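# Keeping a Record of Intuitive Impressions

The Witura Center asks all participants in its home study course to keep a written log. These instructions replace the version issued in April.
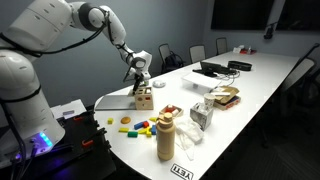
Rhonda Vachon wrote to ask whether a vague feeling should be logged at all, given that most of hers come to nothing. It should. A log that contains only the successes cannot be reviewed fairly.

## Before you begin

Use a bound notebook with numbered pages. Set aside 14 minutes each morning, before reading the news or answering messages.

## Making an entry

1. Write the time at the top of a new page.
2. Sit quietly and let your attention rest on your breathing.
3. Record the first impression that comes, in the words or shapes in which it came. Do not interpret it.
4. Rate your confidence from one to five.
5. Draw a line under the entry. Nothing may be added above this line later.

Dreams are entered in the same way, with the letter D in the margin.

## Checking an entry

Wait seven days. Read the entry and mark it "match," "partial" or "none." A partial match must name the detail that agreed. If you need to think for a long time before finding a connection, mark it "none."

Ask a second person to mark the page separately. Where the two marks differ, keep the lower one.

## Submitting your log

Participants may send copies once they have 135 checked entries. Remove the names of relatives and friends first. Questions about marking should be sent in writing to Wayne Dufour at the Center, with the page number of the entry concerned.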